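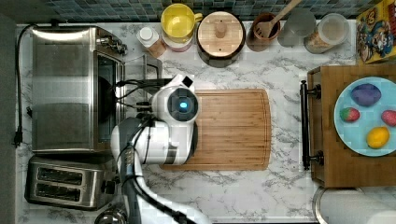

Lesego Ngubane wrote to us in October that she had stopped dreading the nursery slope from the moment her heel stayed put, and we do hear that sort of thing rather a lot about the Jaidee. It is our family ski boot, made for people in their first few winters, and it has been the best-loved thing in the Tarnport hire shop ever since we began stocking it.

Jaidee Family Ski Boot by Vulness
Item no. 3665
Adult and junior sizes

Most beginners' boots are either so soft that they teach you nothing or so stiff that you spend the morning thinking about your shins. The Jaidee sits comfortably between the two. The cuff gives gently when you bend your knees, so you can feel what the instructor is going on about, and the wide opening means you can get your foot in without sitting on the floor and asking a relative to pull. (We have all been that relative!)

There are 2 buckles on the junior boot, both big enough to work with gloves on, and the adult boot adds a broad strap at the top. The liner comes right out for drying overnight, and please do take it out – a boot left closed in the back of a car will be a miserable thing to put on at nine the next morning.
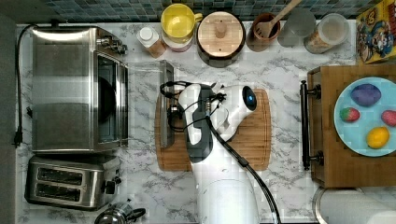

Bongani Ngcobo asked whether the liners can be heated and moulded to the foot, and yes, they can, at our fitting bench, as long as you bring the socks you mean to ski in. One pair of thin ones, please. Two thick pairs will only make your feet colder, however sensible it sounds. Allow half an hour for the fitting, a bit more if there are children who would like to try on everything else as well.

If you are between sizes, go for the smaller and come and see us. Your toes should just brush the front when you stand up straight and ease back when you bend your knees.

Adult pair: £256
Junior pair: please ask at the desk
Hire: by the day or the week, Flelomex boot bag included
Exchange: free within 8 days of purchase, if not yet worn on snow

Spare buckles, straps and liners are kept in the shop all season – ask for Yolandi Nkuna at the fitting bench.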